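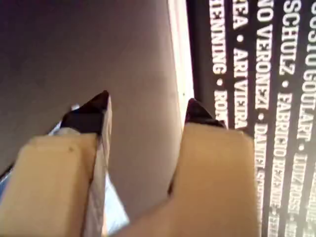
Ticket: Names panel rattles against table, light strip at base
Product: Pikthorpe tabletop backdrop, black with white names
Opened by: Réka Balogh, Flevusura
Opened: 9 October 2021
Status: Closed

Réka Balogh
Hi! First of all, we love this panel. The white capitals on black look fantastic, and people keep walking up to it to find a name they know (I do it too, every single time I pass). So please don't read this as a complaint!

Two things, though. When anyone leans on the table, the panel rattles. It's a small, quick buzz and it goes on a lot longer than you'd expect. And there's a thin pale strip running along the bottom, under the last row of names, that I don't remember from the proof. Is that part of the panel, or did something slip?

What I've tried so far:
Tightened both rear feet. No change.
Swapped the rear feet left to right. Rattle moved a bit, so I got very excited, and then it came back.
Pushed the panel down hard by hand. Silent while I hold it, so it has to be the bottom edge!

Csaba Kerekes, Pikthorpe support
Hello Réka, thanks for such a clear write-up. Holding it down was a great test. A few questions before I send anything out:
What is the tabletop? Smooth or textured?
Which base came with yours, the Oláh or the Cutel?
Do you have any soft foam to hand?

Réka Balogh
The top is glossy black, very smooth, shows everything you put on it. It's the Cutel base, I checked the sticker on the back. And yes, we have foam! A light blue tube, pretty soft, already wrinkled from being handled.

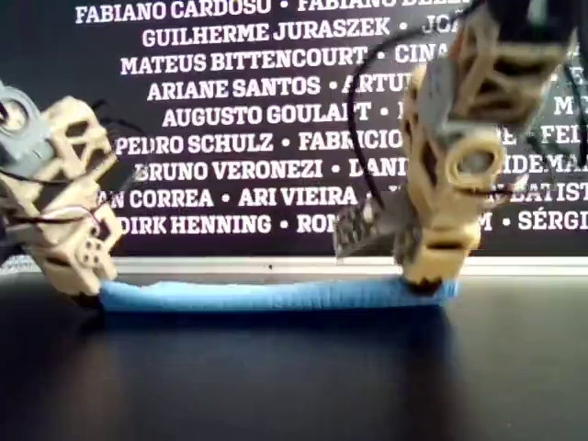
I pressed both ends of it and it bends without much of a fight, so I'm hoping it would squash nicely into the gap. The gap is 2 mm at the back corner, by the way, and nothing at all at the other end. Should I slit it lengthwise or cut off a short piece?

Csaba Kerekes
Short piece, please. If you slide a full tube in there it will lift the whole back edge and you'll get a lean. Steps:
1. Lay the panel face down on a clean blanket.
2. Cut a flat slice of foam, 14 mm long.
3. Tuck it under the back corner where you measured the gap.
4. Stand the panel up and let go slowly.
5. Lean on the table and listen.
Don't glue it yet. On a smooth top the foam grips well by itself.

On the strip: the Cutel base has a pale lip below the printed area. The proof stops at the print, so you wouldn't have seen it there. You can get a black cover for it, part 33 in the spares list.

Réka Balogh
IT'S SILENT. I leaned on that table with both elbows and not a sound! First slice was too fat and the panel tipped forward, second one was perfect. I had no idea such a tiny bit of foam could do that.

I'm going to leave the strip as it is. Now that I know what it is I rather like it, it sets the names off from the table. Could you still add the part number to the Cutel sheet? I looked there first.

Csaba Kerekes
Wonderful news! Sheet is updated. Foam does flatten with time, so check that corner again in February and cut a fresh slice if the buzz is back. Closing this one.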